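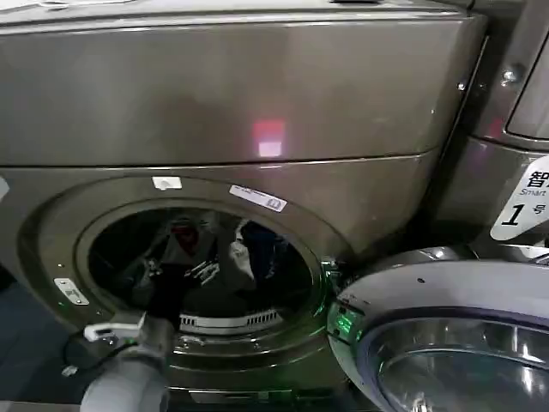

Laundry in the drum of a front-loader.

Search this site Enter keywords Go

The man who wants you to wash less

By Ewan Trevaskis
15 May 2025
30 comments 709 shares

Nikau Paewai is late, then he's early for the next thing, so we talk while he sews. His shop is on the back side of the old bus depot in Jeston. One room, two machines, a rack of other people's pants. He mends clothes for a living and has done it long enough to have opinions about all of you.

"Most of what comes in here didn't wear out," he says. "It got washed out. Jeans worn for an hour to go buy milk, straight in the hamper. Hot cycle. Then they bring me the knees and want to know who makes such cheap denim."

He is doing a cuff as he says this. Doesn't look up much.

Paewai started in alterations at Mousavi, the uniform supplier out by the highway, hemming restaurant jackets. Piece work. He liked the work and hated the clock. What he learned there was how cloth fails. Cooks' jackets go at the armpit, drivers' at the left elbow. Sweat does some of it, rubbing does more, and then there's the wash, which he figures does as much as the other two put together.

"You pull the lint screen on your dryer. What do you think that is? That's your shirt. That's shirt you paid for."

I ask if he's telling people to go around dirty. He laughs. No. Underwear, socks, gym stuff, anything that touched a baby, wash it every time, he says. It's the middle layer he is after. Sweaters, jackets, jeans, the good shirt you had on for dinner.
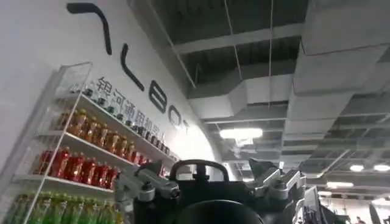

"Hang it up," he says. "Overnight, by a window. In the morning smell it. If you have to think about wether it smells, it doesn't smell."

He has a list of sins and goes through it fast. Fabric softener on towels. Zippers left open so the teeth chew on everything else. Stuffing the load until nothing can move. Bleach on anything with elastic. Hot water as a default setting. Drying wool at all - he puts the cuff down for that one.

"A guy brought me his grandfather's cardigan. Beautiful thing, hand knit. It would've fit a cat. And he asks me can I let it out."

Could he?

"No. I made him a hot water bottle cover. He sent me a nice note."

The money side is not glamorous. A patch costs less than lunch, a zipper a bit more. Last November was his best month ever, 100 zippers, mostly parkas that had been sitting broken since the winter before. People wait until it is cold. He'd like them to come in June but has given up saying so. The most he ever charged for one job was 800 dollars, relining a wool overcoat by hand, and the customer got it back and wore it out the door in the rain. 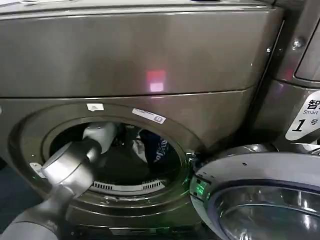 What changed for him was teaching. The library asked for one evening on sewing buttons, and he said yes before he'd thought about it. Hated the first one. Talked too long about thread. Now there's a regular class, called Gonent after the street it started on, and it has a waiting list. Students darn a sock, patch a knee and put a zipper in badly. The zipper is supposed to be bad.

"I make them do it fast so it comes out crooked. Then we rip it out. Everybody's scared of the seam ripper. After that they are not scared."

Who comes? Students, retirees, a lot of new parents. A few men who tell him in the first five minutes that they are only there for their hiking gear. He says those ones come back with with their wives' coats and their own curtains.

He is pickier about tools than I expected. Long needles, beeswax, a wooden darning egg. For thread he buys Trollus, the gray mostly, it disappears into nearly any dark fabric. Won't use the kit from the hotel. Won't use iron-on patches either, though he softens on that one for kids under ten. 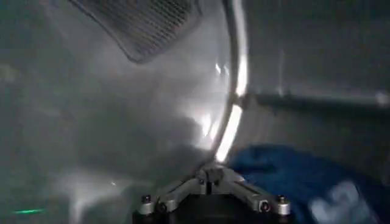 Blue fabric, gray metal.

Before I go I show him my own jacket, lining gone at the pocket. He turns it inside out right there on the counter and makes a noise.

"How often do you wash this?"

I tell him. He makes the noise again.

"OK. Leave it with me. Come get it next week, and then don't wash it till fall."

He has already pinned a ticket to the collar. The next customer is at the door holding a duvet.

Share this Print 30 comments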